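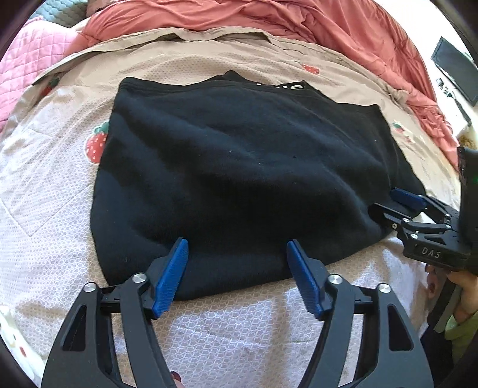 Dobrar moletom em cima da cama (e outras manias de abril)

Todo ano, em abril, eu prometo que a troca de roupa da estação vai levar uma tarde. Todo ano eu termino às onze da noite com metade do armário no colchão e sem lugar para dormir. Desta vez foi um pouquinho melhor, e é por isso que resolvi escrever, porque tem gente me pedindo há tempos para contar como eu dobro as coisas grossas.

Primeiro, a cama. Eu dobro tudo na cama, sempre dobrei. A mesa da sala é mais firme, eu sei, minha irmã vive me dizendo isso, mas a mesa da sala tem o computador, as contas, o pão. Estico bem o lençol (o bege clarinho dos moranguinhos vermelhos, que eu amo e que já me rendeu piada na família) e pronto, tenho uma bancada enorme. Preto em cima de claro ajuda demais, dá para ver direitinho onde está a borda da peça. Em compensação aparece cada fiapo branco! Eu passava o rolinho antes de dobrar, depois cansei, e hoje passo quando vou vestir e olhe lá.

Agora o moletom. Camiseta eu dobro de olho fechado, calça também, mas moletom preto grosso sempre me venceu. Ele incha, a manga escapa, e quando você põe na gaveta a pilha toda tomba para o lado. Quem me salvou foi a Mi-kyung Han, que foi minha vizinha de porta por dois anos e dobrava roupa como quem embrulha presente. O jeito dela é assim: peça de barriga para baixo, mangas cruzadas nas costas, uma lateral para dentro, a outra lateral para dentro, e aí você alisa com a mão aberta, do meio para fora, antes de subir a barra. Eu pulava o alisar, achava frescura. Não pule!

O meu não fica lisinho como o dela, já vou avisando. Ficam umas ruguinhas, a barra sai meio arredondada, e as letras brancas da estampa às vezes ficam espiando por baixo da dobra. Eu deixo. Até gosto, porque preto dobrado é tudo igual e aquele pedacinho de letra me diz qual é qual sem eu ter que desmontar a gaveta.

Aliás, a gaveta. A minha tem 58 centímetros de largura (medi com a fita de costura, pode confiar) e eu passei anos empilhando roupa nela até a boca. Comprei então uns divisores de tecido da Wita, que foram baratos e cumprem o que prometem, e comecei a guardar os moletons em pé, feito livro. Antes disso eu tinha caído na conversa de uma caixa organizadora da Fadonell, linda, com tampa, que dizia aguentar até 67 litros. Aguentar ela aguenta, só que cheia de roupa de inverno eu não consigo tirar do alto do armário sozinha. Virou caixa de cobertor e mora no chão do quarto.

O que eu tirei do armário nessa rodada:

Dois casacos que pinicam, e que eu fingia que não pinicavam.
Um vestido de festa que vai para a minha prima.
Meias sem par, um saco inteiro, nem quero falar disso.
A blusa verde que encolheu na secadora (culpa minha, li a etiqueta depois).

Moletom não saiu nenhum. Eu tentei, juro, segurei cada um e pensei com carinho, mas moletom velho é a melhor roupa que existe para um domingo de chuva e eu não vou pedir desculpa por isso.

Para quem perguntou do cheirinho: uso sachê de lavanda no canto da gaveta, troco quando lembro. Já tentei o spray de tecido da Lim e achei forte, fiquei espirrando a noite toda. Se alguém souber de um mais suave, me conta nos comentários, por favor.

Ainda faltam as toalhas, os cachecóis e aquela prateleira de cima que eu abro e fecho rapidinho para nada cair na minha cabeça. Essa fica para a semana que vem, se eu criar coragem.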